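March, early evening

The review of the Horgan retirement plan continued today. I set down the main points while they are fresh, as the minutes will not be issued until next month and will be much shorter.

The morning was given to enrollment. The plan covers 2183 employees across the Festley and Jenport sites, and the question before us was why the Jenport site lags so far behind in contributions when the pay scales are the same. Jarmo Kinnunen presented the payroll extract. At Festley, new hires are enrolled automatically on their first pay date and must file a form to leave the plan. At Jenport, the older practice was kept after the merger: the employee receives a packet and must return it to be enrolled. The packet runs to 39 pages. I read it through during the recess and found the enrollment form on the second-to-last sheet, after the beneficiary designations and the fee schedule.

It was agreed that the Jenport practice should be brought into line with Festley. There was less agreement on the starting rate. The draft amendment sets it at three percent of pay, with an increase of one percent each year up to a ceiling that has yet to be fixed. I recorded my own view that three percent is low. Many employees who are enrolled at a given rate remain at that rate for years, and the company match is not fully earned until six. Against this it was argued that a higher starting rate would lead hourly staff to opt out in the first month. Neither side had figures from our own plan, and the matter was carried over.

After lunch we took up small accounts. Former employees with modest balances continue to be charged the flat yearly fee, and in some cases the fee exceeds the earnings. One letter in the file concerned a balance of $200 left by a seasonal worker who had moved twice and received no statements. The recordkeeper, Brilleo, proposes to transfer such balances automatically to the participant's new employer plan where one can be found. I support the proposal in principle, but I asked that the notice be sent by mail and by email before any transfer is made, and that the wording be reviewed by someone outside the benefits office. The present draft uses the term "involuntary distribution" four times on its first page.

The loan policy took up most of the remaining time. At present a participant may have two loans outstanding. Repayment is by payroll deduction, and on leaving the company the participant has until the tax filing deadline to settle the balance or have it treated as income. Several members wished to reduce the limit to one loan. I am not persuaded. The hardship file suggests that people who are refused a loan apply for a withdrawal in its place, and a withdrawal does not come back to the account. I have asked for a list of refused applications and what followed each of them, with names removed. Mr. Kinnunen expects to have it within 14 days.

Still outstanding: the vesting schedule for rehired staff, the Spanish version of the summary, and the default fund. I must also reply to the Jenport office about its request for a session on site, which I am inclined to grant. The session should be held during paid hours and offered to both shifts.

The draft of the loan section was sent out at five for comment.

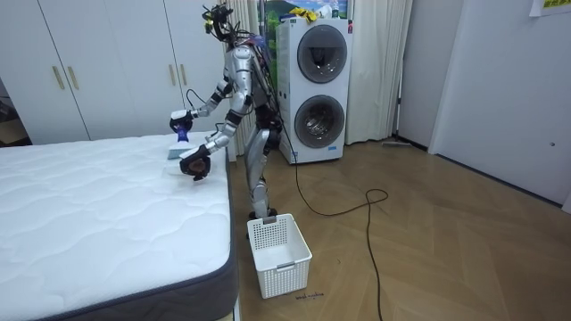
Loan Hầu replied that the limit should stay at two, provided the second loan carries a waiting period, and that the fee for each loan ought to be printed on the application itself and not only in the schedule.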